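Arm stops with a protective fault when reaching into a metal bin

Posted 19 September 2024 by Ekwueme

Our arm halts on a collision fault when the gripper descends near the wall of the bin. It has done so six times since August, always at low speed. The bin position was taught again without improvement.
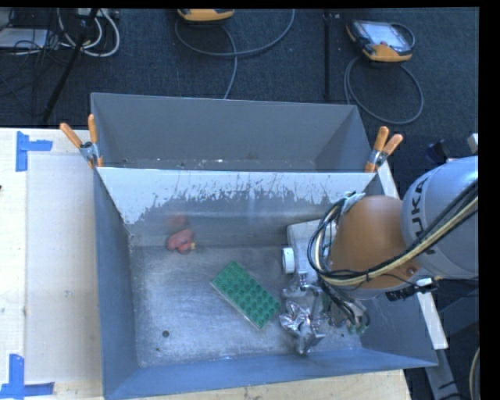
We should be grateful for advice before the force threshold is raised.

Senar

Please do not raise the threshold. Check first whether the cable bundle pulls at the wrist when the arm is low — a snagged loop can register as contact. The log at Woltudero showed code 676 each time, and rerouting the cables cured it.

Hetenau

Had the same. Restarted it, fine afterwards.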